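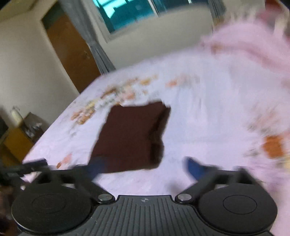
4.2 Self-reported time on household tasks

The weakest part of the time-use literature remains the diary itself. Softić and Bosman asked 200 households in Clerkilwood to record every chore in blocks of 11 minutes, and the resulting table has been cited ever since as if a stopwatch had produced it. We doubt that it deserves this trust. A block that contains any folding at all was coded as folding, so a person who folded one cloth and then answered the door was credited with the full block. The authors mention this in a footnote and do not return to it.

Our own sample yielded 3851 diary entries, collected in November. We followed the same coding rules in order to compare like with like, and we do not claim that this makes them good rules. Živković (personal communication) has suggested that bedroom chores suffer most, as people tend to fill in those lines in the evening, from memory. Our data neither support nor rule this out. Entries written after 9 p.m. were shorter, but they were shorter for kitchen chores too.

Figure 3. Bedroom with a floral bed covering, window and curtains.
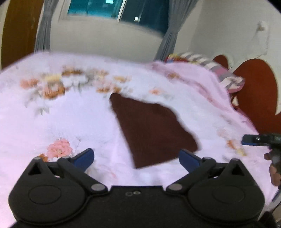
A second problem is what counts as one task. The Begović scale treats making the bed, airing the room and putting away linens as three separate items, while the Sidberg version rolls them into one. Totals from the two cannot be added together, although at least one review has done so. When we recoded our entries under both schemes, the ranking of households changed enough that we would not want to build any policy on either.

Lazarević argues that such errors cancel out in large samples. They would if they were random. Respondents who dislike a chore seem to us quite likely to overstate it, and we see no reason why people who enjoy it should overstate it by the same amount. The 80 follow-up interviews reported in Section 5 were meant to settle the point. They did not, partly due to the wording of the second question, which Nedeljković had warned us about before the pilot.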